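Prondero ballot drum, used at the Ridgeway honorary mayor draw

Last updated July 2019

Quick one, packing up the hall still. A few towns have asked what we used for the draw this year so here goes. We bought the Prondero ballot drum, the big one, for the Ridgeway Honorary Mayor draw. If you're not from out this way: a dollar a vote, vote as often as you like, every ticket goes in and one comes out. Winner gets the sash and a year of cutting ribbons. Money goes to the pool roof.

Old method was a feed bin and somebody's arm. Worked fine until last year when the same family won for the third time and there was talk. Lots of talk. So, a proper drum.

What you get

Drum, stand, crank handle, little door with a lock, two keys. Bag of bolts. One sheet of instructions, drawings only, and drawing four is upside down. Paid $794 delivered from Flatley, which made a few people at the June meeting go quiet. A hire drum from the city was quoted cheaper but you pay that every year plus the drive, and they wanted it back by noon next day. No thanks.

Putting it together

Said 40 minutes on the box. Took me most of an evening, but I was doing it in our spare room with the door shut so the kids wouldn't get at the tickets. Stand goes together easy. The crank is the fiddly bit. There's a pin that has to go through the handle and the axle at the same time and you want a second person for it. Put the washers on first. I didn't. Had to start over.

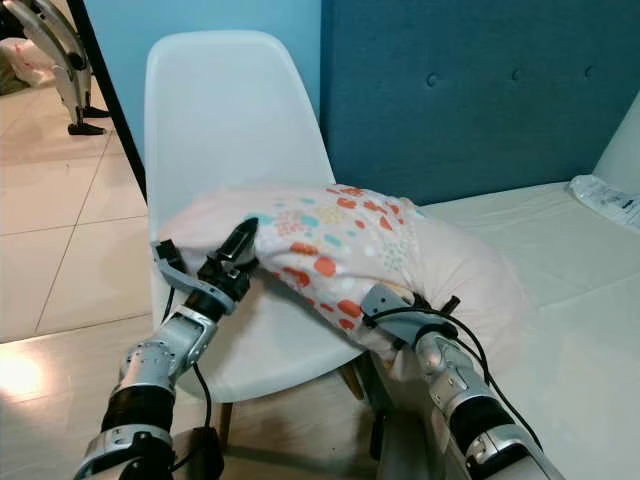 How it turns

Good. Smooth, not too loud. We had 1173 tickets in it on the night and it mixed them properly, I opened the door between turns and the blue ones (sold at the bakery) were all through the white ones. That's the whole point of the thing. With the feed bin the late tickets just sat on top, and everyone knew to buy late.

The box claims 2000 tickets. Maybe, if yours are small and flat. Ours get folded once and I'd say we were over half full. Any fuller and I don't think they'd tumble, they'd just slide round in a lump. If your town is bigger than ours do two drums or don't fold.

Kids could turn it, which mattered, as two of the candidates were under ten. Efua Akolgo's youngest gave it a good dozen goes and wouldn't let go of the handle. Bit of wobble in the stand when she really got into it. We put a sandbag on the crossbar after that.

The door and lock

My main gripe. Door is too small. An adult hand goes in fine but coming back out with a ticket, in front of a crowd, you catch your knuckles. Delphine Montoya did the draw (outgoing mayor always does) and lost a bracelet in there. Got it back at the end, had to tip the lot out on the stage.

Lock is a cheap filing cabinet sort of lock. Both keys are the same, obviously, but I'd bet every drum they sell has the same key too. We ran tape over the door with two signatures on it from close of voting until the draw. Do that anyway, whatever drum you buy. People settle down when they see signatures.

Also the door can swing open mid-turn if you havent turned the key right round. Ask me how I know. Tickets down the front of the stage, and one fellow from Prirwood shouting for a recount before there'd been a count. All picked up and put back, in full view.

Cleaning and storage

Tips out easily. Tickets get stuck in the seam near the door, so run a ruler along it or you'll have last year's votes in next year's draw. Doesn't fold down. It's living in the change room at the pool till we sort something better. Prirwood want to borrow it for their November raffle and I've said yes if they collect it themselves.

Worth it?

For us, yes. Four out of five. Loses one for the door. Smaller towns, under a few hundred votes, I'd look at their tabletop model instead, though I havn't tried it. Spare keys you have to order from Prondero directly and they took their time replying.

And congratulations to the new mayor, who is a retired shearer and did not buy late.

We use cookies to remember your settings. By staying on this site you accept this.

Contact us | Copyright Ridgeway Mayor Draw | Back to top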